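Write the Stop Rule Before You Write the Program

Shops that use robots to take apart old computers need a short rule about when the arm has to stop, and that rule should be on paper before any motion is programmed. 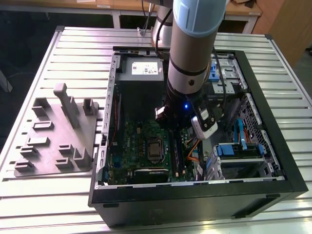 One reader of an earlier version of this piece wrote that written rules come too early for this kind of work, that every case is different, and that a good technician with a hand near the stop button is worth more than any binder. I take the point about binders. I don't agree with the rest, and most of what follows is my answer.

Computer teardown looks like a job made for automation. A tower has its side panel off, and the power supply, the board, the card and the drives are all reachable from one direction. The trouble is that the parts were put together by many different makers over many years. A clip that slides on one model snaps on the next. A SATA cable may be long enough to fall out of the way or short enough to pull on its connector. A program that was right for sixty machines can be wrong for the next one.

When a person meets a part that won't come out, the person stops pulling. It takes no thought. An arm stops pulling when someone has told it a number, and in too many shops that number is whatever the supplier set at the factory. At Cluver, where I worked on the intake side, the force limit on our first cell was never changed from the day it was installed. It was set high enough to tear a socket off a board, and in June it did.

We wrote a rule after that. It was one page with 9 lines. I will give the ones I think matter most.

No case goes under the arm until it has been unplugged and the power button has been held down. The person who did it signs the tag.

The power supply comes out whole and is never opened at the cell. There are parts inside that can hold a charge, and an arm has no business with them.

Every pull has a force limit written next to it in the work sheet, by part type. If the limit is reached, the arm lets go and backs off straight up. It does not try again at another angle.

Cables are released before the part they are attached to. If the camera can't find the connector, the case goes to the hand bench.

The last one got the most argument. People said the hand bench would fill up, and for the first few weeks it did. I think that was useful. A full hand bench shows you which models the program can't do yet, and a broken connector in a scrap bin shows you very little.

There are general safety standards for industrial robots, and anyone running a cell should read the ones that apply. They deal mainly with keeping people from getting hurt, as they should. They will not tell you how hard to pull on a drive cage. That part is left to the shop, and some shops take that to mean it can be left alone.

I have also heard that the suppliers should handle it. Prirnis ships its teardown package with a table of default limits, and Tefera has something similar. The tables are a fair place to start. They can't know what comes through your door. We once had a pallet of office towers from 1994, with steel edges and screws that had not moved in decades, and no default in any table was right for them.

My other request is for a log. Each time the arm stops on a limit, write down the case model, the part and what the technician found. Ours had 3384 entries when I left. It was dull reading – mostly stuck rails and hidden screws – but it was the only record we had that told a new person what to expect. The Gosta plant asked for a copy before it set up its own cell, and I was glad we had one to give.

The reader is right that a technician's judgment is worth a lot. A technician also goes to lunch, changes shifts and takes other jobs. I would want the judgment written down while that person is still in the building, in words the next one can follow, with a blank space at the bottom for corrections. Ours was reviewed every month, and the force limits were the lines that changed most often.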